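Tube Pouring Set — failure subset
Data card, maintained by Bảo Nghiêm and Vy Lưu

Project: Jemora bench
Contents: 1,281 episodes in total, 847 without a fault flag
Task: the arm handles small tubes of colored liquid at a rack, with a cup or beaker and a pink bowl on the same table
Views: head and wrist

Please read the fault section before you train on this data.

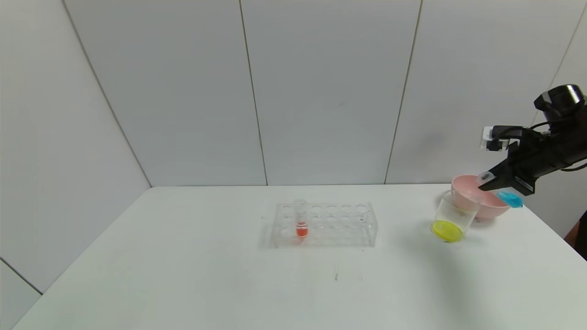
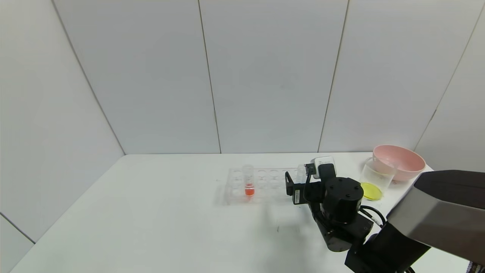

Head views above, wrist views next.

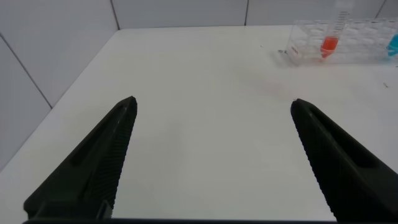
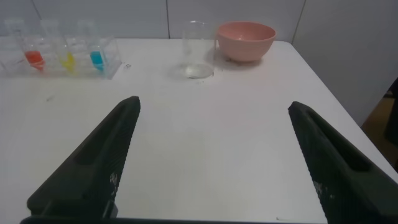

Diệp Tô wrote to us after the first release that the success label could not be trusted, and that she had found episodes marked as good where the liquid had gone on the table and not into the container. She was right. We checked the labels again in June, and the fault codes come from that second check.

Fault codes

F1, early release. The gripper opens before the tube is fully seated in its hole. In most of these episodes the tube leans and stays up. In 13 of them it fell.

F2, spill at pour. The wrist starts to turn when the tube is still outside the rim of the target. We think the main reason is the offset in the wrist camera calibration, but we could not prove it for each case.

F3, slip in grip. The tube turns or slides between the fingers during transport. A wet tube makes this much worse — we did not always dry the tubes between episodes in the early sessions.

F4, stop by operator. Somebody pressed the stop button. The recording ends there, so the last second can contain a sudden brake. Do not use it as an example of a normal stop.

An episode can have more than one code. The old label is kept in the field success_v1 and the corrected one is in success_v2. Please use only the second.

Safety

Only colored water was used. After one F2 case, water reached the connector of the gripper and the arm lost communication. Since then we keep a cover on the connector, and the arm must be powered off before anyone wipes the table. If you repeat our setup, please do the same from the first day.

Known problems

In 14 episodes the wrist view starts later than the head view. They are listed in late_start.txt.
Transparent tubes are hard to see on the white table, and our automatic check missed several falls.
F3 was labeled by eye, and Trí Đinh and Tâm Khương did not agree on all cases. Where they disagreed, the field f3_unsure is set to 1.

Corrections are welcome. Please send the episode number and the fault code you think is correct.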